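Last updated: 8/27/23

List: galgate-users
From: Thảo Thân
Subject: Re: [galgate-users] nightly export stops at 400 rows

Kohei Hirano wrote:

> After moving to the new Galgate our nightly export to Drutarex
> stops at 400 rows. No error in the log, exit status 0. The same
> query from the console returns the full set. I have tried a
> longer timeout and a second account, no change. Is there a row
> limit I have missed? The config is the one we have used since
> March.

Kohei,

There is no row limit. There is a page size, and 400 is the default. Your old config file does not contain the key that tells the exporter to ask for the next page, so it writes the first page, closes the file and exits cleanly. The console pages on its own – that explains the full set there.

I hit the same thing on Hầu, our staging host, and went through it in the order below. All of it was done on a copy of the config.

1. Check the version

Run the exporter with the version flag. Release 9 followed pages without being asked. Release 10 does not. If you are still on 9, stop reading, your problem is something else and I would want to see the log.

2. Add the paging key

In the export section, set follow_pages to yes. Leave page_size alone for now. Raising it makes the file longer and hides the fault until the table grows past the new number.
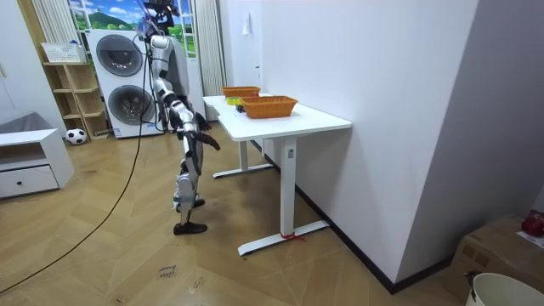

3. Reset the cursor file

The exporter keeps its last position in a cursor file next to the config. After a short run that position is wrong. Move the file aside and let the next run create a new one. The first run after that is a full export, so expect it to be slow.

4. Compare counts

Count rows on the Drutarex side and in the source table. On Hầu they differed by 3, all of them records edited during the run. The following night picked those up.

Two other notes. If you pipe the output through Vomier, upgrade it first – the older build drops the page separator and joins the last row of one page to the first row of the next. And exit status 0 on a partial export is a bug in my opinion. I have filed it, with your log lines quoted.

Please post the version string if step 2 makes no difference.

Thảo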